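Against the Decluttering Industry

I own 732 books, and I have been told by a magazine at my dentist's office that this is a symptom. The article didn't say of what. It had a quiz, which I failed in the waiting room, and a picture of a shelf holding one vase.

The advice these days is always the same. You pick up a thing, you ask it a question about your feelings, and if the thing doesn't answer you put it in a bag. I have tried this with a colander. I have no feelings for the colander. I do, however, have spaghetti twice a week, and the colander is in on that whether it sparks anything or not.

Last March I went so far as to pay for a course. It was called Clodance, it ran for 14 days, and it arrived by email at six in the morning, when a person is least able to defend herself. Day one was the sock drawer. Day nine was "inherited obligations," meaning my grandmother's gravy boat. By the end I had gotten rid of nearly 200 objects and bought a set of matching bins to hold the ones that were left. The bins were recommended in every lesson after the fourth. I leave it to you to work out who was selling the bins.

I missed the ice cream scoop first. Then the extension cord, then the other extension cord. I rebought the cord at a hardware store in Weteck for more than I paid in the first place, and the man at the register asked if I wanted two. I said no, out of pride, and went back on my lunch break.

What bothers me is the moral tone. A bare room used to mean you were broke or had just moved in. Now it means you have done the work. My neighbors across the hall have a white couch and a bowl, and when they come over I catch myself apologizing for having a hobby.

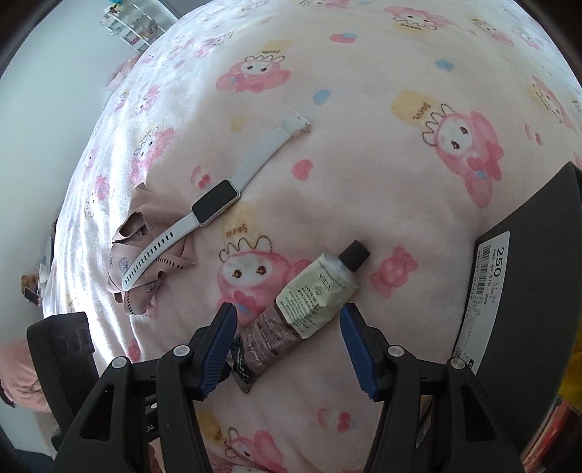
Taste is the part of this I resent most. The tidy people would like everything in oatmeal, and they would like it to match, and they call this calm. I don't find oatmeal calm. I find it looks like a clinic. Give me a pale pink blanket printed with rabbit-like characters in frilly bonnets and yellow cups that say "Sweet," with small things scattered in the middle of it, and I will know that a person lives there and has somewhere to put down the tube of cream. I'm 53 and would sleep under those rabbits without embarrassment.

So I've quit. The bins are in the closet, inside a bigger bin. The gravy boat was already gone, and I've been watching the thrift store windows for it.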